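Drustano Folding Laptop Table, after a whole winter of use

I have been meaning to write this since February, when my sister-in-law asked me over the phone whether she should get one and I talked at her for so long that her tea went cold. So if you are short on time, my answer to her was yes, with a couple of warnings, and if you are not short on time, pull up a chair (or, as it happens, don't, because the whole point of this table is that it goes over the chair you are already in).

I work from home most of the week, and our house was never laid out for it. There is a dining table, but it collects mail and school projects, and the one proper desk belongs to my husband, who needs two screens and a door he can close. I had been getting by with a cushion on my lap and a tray on the cushion. My back put up with that until it didn't.

The Drustano comes flat, in a box I could carry up the porch steps by myself, and putting it together took me one cup of coffee. You slide the legs into the base, tighten 3 knobs by hand, and clip the top down. The instructions are mostly drawings and they are good drawings! I only went wrong once, when I put the tilt bracket on backward, and the table let me know right away by refusing to lock.

Now, the good things. The height goes low enough for our saggy old couch and high enough that I can stand at it for a phone call. The top tilts, and it has a soft ledge at the front so your laptop doesn't end up in your lap. I have typed on it for hours at a stretch and the wobble is small, less than I had with the Clamgate model I returned last fall, which shook every time I hit the space bar. The Clamgate did have a nicer cup holder, I will give it that. The Drustano's is a shallow dish and I don't trust it with anything fuller than half.

I also like that it folds. When my mother comes to stay it goes behind the bedroom door, and she has never once tripped over it, even though she trips over everything else we own.

The warnings I gave my sister-in-law were these. First, the wheels are an extra, and you will want them. I bought the Nasden set, which fits once you have given it a good shove, and 2 of the wheels lock. They roll nicely on wood floors and poorly on our bedroom rug, where I end up lifting the whole thing anyway. Second, the finish shows every fingerprint. I wipe mine down with a barely damp cloth in the evening, while dinner is in the oven, and by lunch the next day it looks as if a toddler has been at it. I don't have a toddler anymore. It is all me.

One more small complaint and then I'll stop. The little bag of spare parts holds one extra knob, and I lost it before I had finished unpacking. I wrote to the company and they mailed me another without any fuss, along with a felt pad I hadn't asked for, so I can't be very cross about it.

For anyone deciding where to put a work corner, I would think about light first, then outlets, and then how you will get online if the wireless is as moody as ours.

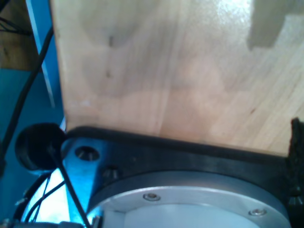
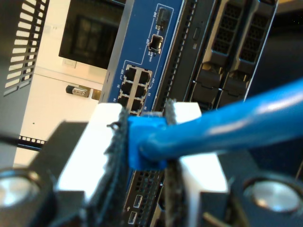 A reader called Pippin wrote in to say that the tilt on hers started slipping by the second month, and that tightening the knob under the bracket with a folded dish towel for grip fixed it completely. She wouldn't put a heavy monitor on it, though, and she would spend the extra on the wheels before anything else. She also wants to know whether the top comes in a darker color, and so far I haven't found one.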